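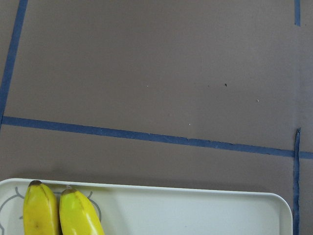

3.2 Laying out the squares, and living with them

Papers > Tape and Tidiness: Marking Out Shared Surfaces > Section 3

I'd never thought hard about tape before this study, and I suspect most people who mark out a surface haven't either. You grab a roll, you pull, you tear, you press it down, and then you've got a line. Section 3.1 dealt with how we chose the size of the squares. In this part I want to talk about the lines themselves, how we put them down, what they looked like close up, and how putting a basket of fruit beside them changed the way we used them.

We used blue painter's tape on a plain brown covering. I had wanted white, because I thought it would look smarter, but Drita Softić pointed out that we'd be putting a white tray down next to it and would end up squinting at both. Blue on brown is ugly and very easy to see. We tore the strips by hand. Blagoje Ivanov offered to cut every one with scissors (he's a neater worker than me by a long way), and we did try that on a spare sheet, but it slowed us down terribly and the cut ends were no easier to line up than the torn ones.

Torn tape does leave its mark, as Figure 1 shows. The long strip has slightly ragged edges with small nicks and creases along it, and the upright one near the tray carries on a little way past the crossing and finishes in a frayed tip. I decided to leave ends like that one alone. A strip that overshoots a crossing by a bit still tells you where the corner is, and it gives you something to get a fingernail under when you want it up again. A strip that stops short is much more annoying, as everybody then has their own idea about where the square would have closed.

Neither did we fuss over getting the lines dead parallel. The longest one slopes, gently, and the one to its left leans a fair bit more. For the kind of tidying we were interested in, the question was always "which square is this thing in?" and a leaning border answers that perfectly well so long as everyone is looking at the same border. Ilir Hoxha disagreed and still does. His view is that a crooked line makes people line objects up with the nearest edge of the covering instead of with the tape, so you get two competing ideas of straight. I think he may be right about trays and boxes. I'm less convinced about anything round.

Over the whole project we kept a log of strips laid, and it came to 166. Of those, 51 had to be replaced, mostly at the crossings, where two layers sit on top of each other and catch on whatever gets slid over them. The rule we ended up with was simple enough. If a strip had lifted, it was replaced. If it was only creased, it stayed. Fadime Şimşekoğlu kept the log and was stricter about it than I would have been, which is probably why I trust those numbers.

3.2.1 The fruit basket

Fruit was Amra Karagiannis's idea. Up to then our notes were full of flat things with obvious corners, and she wanted something that couldn't be squared up to a line however much you fiddled with it. A woven wicker basket with bananas and apples in it does that job beautifully! The basket is oval, so it has no edge that wants to sit against the tape, and the fruit doesn't keep politely to the shape of the basket either.

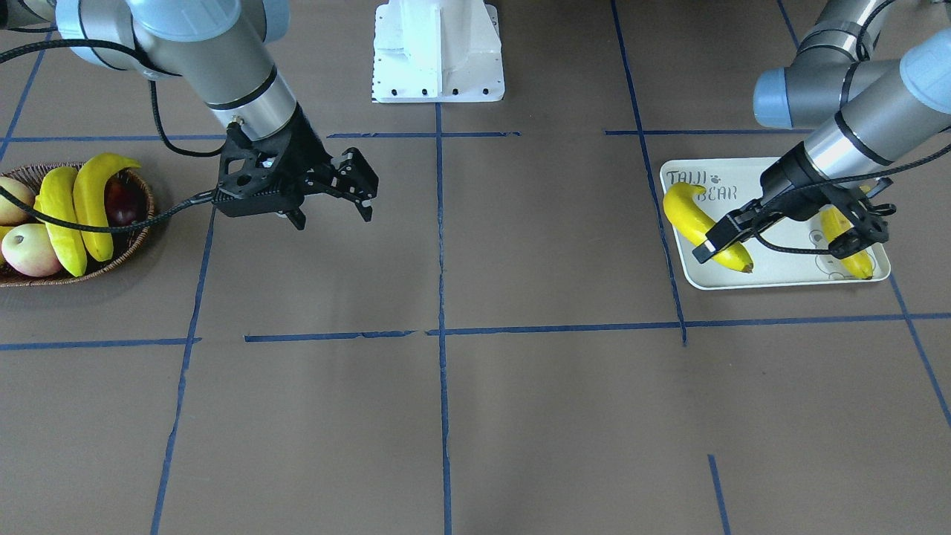

Figure 2. Fruit basket with bananas and apples beside the taped squares.

Look at the larger banana in Figure 2, with its stem end curling over towards the right. When you describe where a basket is, do you go by the rim or by the fruit? We argued over this for far longer than I'd like to admit. In the end we went by the base, wherever it met the covering, and ignored anything that stuck up or hung over. That meant a banana could lean out above the next square without the basket being counted as in it. It felt like cheating at first and then quickly felt normal.

The apples gave us a different problem, which was telling them apart in the notes. They weren't a matching set. There was a dark red one tucked in behind the larger banana, a paler one streaked with pinkish red, and a yellow-green one with a red blush, and "the red apple" could mean any of them depending on who was writing. We settled on "dark", "streaky" and "green" and wrote those three words on the inside cover of the log. I'd recommend doing this before you start, and we did it rather late, so some of the early fruit entries can't be matched to a particular apple. Those entries are left out of the table in Section 4.

We came back to the question of what to do with a basket that straddles a line when we moved on to the trays, and that is covered in 3.3.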